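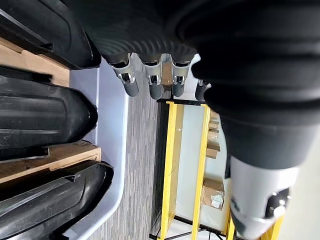
*Fig. 1. Hand with silver joints and dark fingertips.*

**Handout 4: Dyes and Color in Hand-Knotted Rugs**

Please read this before the October session and bring it with you. Last time we spoke about knots and density. Now we go to color, and mostly to the question how a dyer gets it and how it changes with age.

## 1. Mordant first

Most plant dyes do not hold on wool alone. The yarn must be treated with a metal salt, which we call the mordant. Alum is the common one. Iron makes the color darker and duller, and it also weakens the fiber. This is why in many old rugs the dark brown outlines are worn lower than the field around them. When you touch such a rug, you feel the pattern with your finger.

In our dye room we keep to this order:

1. Wash the yarn in mild soap and rinse well.
2. Soak it in the alum bath, one hour, just under boiling.
3. Let it cool in the bath overnight.
4. Put it in the dye bath the next morning.

For 200 grams of dry wool we take 40 grams of alum. The older recipe from the Gristora workshop gives less, and their madder reds come out more orange.
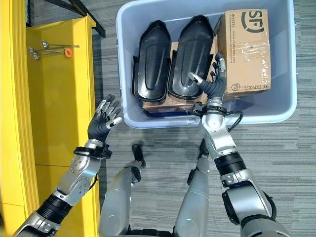 One reader of the last version wrote to me that the overnight cooling is a waste of time, and that two hours are enough if the yarn is turned often. I tried it with madder and saw little difference. With weld the yellow was uneven, so I leave step 3 in the list.

## 2. The main sources

| Color | Source | Remark |
|---|---|---|
| Red | madder root | keep below boiling, or it turns brown |
| Yellow | weld | fades sooner than madder |
| Blue | indigo | vat dye, needs no mordant |
| Green | indigo, then weld | old greens often look blue today |

Indigo is the exception in the table. It does not dissolve in water until the oxygen is taken out of the vat. The yarn leaves the vat yellow-green and becomes blue in the air.
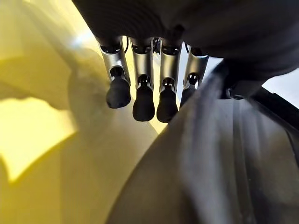 ## 3. Abrash

Abrash is the name for bands of slightly different shade inside one color. It comes when the weaver finishes one dye lot and begins the next. The bands run across the rug, in the direction of the weft. Up to 2,000 knots may be tied before the change becomes easy to notice from a distance.

Some buyers consider it a fault. In the Zemden sales lists it was written down as "uneven ground" and the price was lower. Today it is even imitated on purpose, and the imitation usually looks too regular.

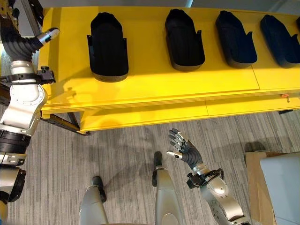
Kawaguchi objects to the word "imitated" and prefers to say that a weaver may plan her shades as she plans the border. I accept this for single workshop pieces. For the Triltar line, where each rug has the same bands at the same height, I keep my word.

## For next time

- Untwist a short piece of red yarn and compare the inside with the outside.
- Read the section on synthetic dyes, only the part about early aniline purple.
- Bring your alum samples, with labels please.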